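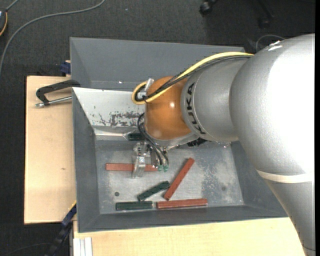
KUKA arm over a grey metal bin, gripper lowered among colored bars.

Kudbridge Talks: transcripts of public speeches on women and work

Version 2, Saturday, March 19, 2022

Summary

Kudbridge Talks is a text collection of 1,896 speech segments from panels, keynotes and lunch talks on women's careers, pay and leadership. The talks come from 14 event series. All speech is in English. The set was built for work on topic labeling and quote extraction.

Contents

segments.csv – one row per segment
events.csv – one row per event, with series name and venue type
labels.txt – the topic labels, one per line
splits/ – train and test lists by segment ID

Fields in segments.csv

segment_id: string, unique
event_id: string, matches events.csv
role: speaker, host or audience
topic: one of eight labels
text: the transcript, UTF-8

Topic labels

pay, hiring, mentoring, family leave, board seats, starting a business, school and training, other

How the text was made

Draft transcripts came from Jemum, our in-house speech-to-text tool, and were then corrected by hand against the audio. Filler words were removed. Laughter and applause are marked in square brackets. Each segment was labeled by two readers. Where they disagreed, a third reader picked the label.

Splits

Splits are made by event, so no event appears in both train and test. The Oyewole series is held out in full and appears only in test.

Known issues

Audience questions are often short and hard to hear; unclear words are written as [unclear].
Talks to business groups outnumber talks to students.
Segments labeled "other" are mixed and should not be treated as one topic.
Version 1 had wrong event IDs for the August talks. Do not combine the two versions.

Access and terms

Files are hosted on the Flurico server. Research and teaching use is allowed. Speaker names are replaced with codes – do not try to reverse them. Audio is not included.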